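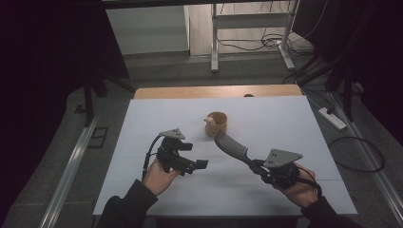

Workplace Ergonomics, Unit 4: Standing and seated bench work
Tutor: Indira Menon
Distthorpe evening programme

Reading before the session: chapter 2 of the course reader, and Eirini Pappas's short paper on bench heights in repair shops.

1. Working height

The height of a table matters less than the height of the hands. A person holding a tall tool on a standard table ends up with raised shoulders, even if the table itself is correct by the book. Measure from the floor to the elbow with the arm hanging and the forearm level, then allow for the tool and the workpiece.

Fine work is done slightly above elbow height so that the eyes can be close without bending the neck. Light assembly is done a little below it. Heavy work, where the body pushes down, goes lower again.

2. Reach

Draw an arc with the forearm while the upper arm stays by the side. Things used all the time belong inside this arc. For most adults it comes to about 35 cm from the elbow. Anything used now and then can sit further out, up to the length of the whole arm. Storage goes beyond that.

Both hands should be able to work in front of the chest. If one hand is always holding and the other always doing, the holding arm tires first, and people often fail to notice because it isn't moving. A clamp or stand is usually the cheapest remedy.

3. Grip and wrist

Keep the wrist in line with the forearm. Bent handles help only when the work faces one way. Tools with a cable or hose add a sideways pull that doesn't show on the scales, so ask the user to hold the tool still for a full minute and then say where it aches.

4. The Staneck survey

We will use the Staneck workshop survey in class. It covered 70 benches, all of fixed height. Look at table 2 and note how few users had asked for a change. Vasiliki Vlachopoulos will take the second half of the session and go through the interview forms.

For next time

Choose a bench, desk or kitchen worktop you use often. Measure its height and your own elbow height, sketch the reach arc, and write one page on what you would move. Bring a tape measure.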